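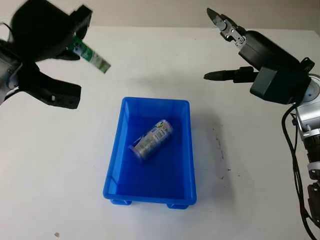
Flakiro grasp queue, round 2

Rewrote the release logic last night, quick notes before I forget. Old planner opened the gripper on a timer. Dumb. New one waits on a pose check, then opens. 26 runs so far, 4 timeouts, all in the same state.
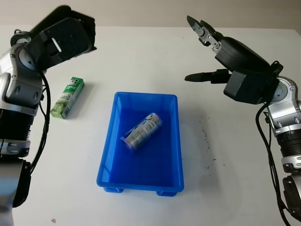
What the detector thinks

Green carton lying outside the blue bin = still a target. Can inside = done, ignore. Sounds easy, but the mask kept merging the bin rim with whatever was near it. Bumped the depth cutoff to 38 mm and its better.
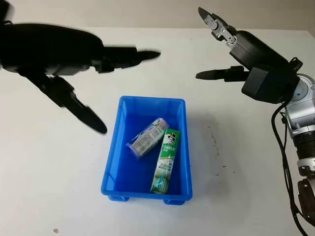
2 min read

Replanning next. Luston caches the last good path and I wasnt clearing it. Fixed, I think.

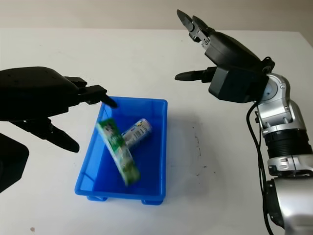 Release check is the bit I care about most. Threshold is at 40 ms now. With the green package tilted across the can like that, "flat on bin floor" never comes back true, so the check needs a "resting on somthing" case. Doing that tonight.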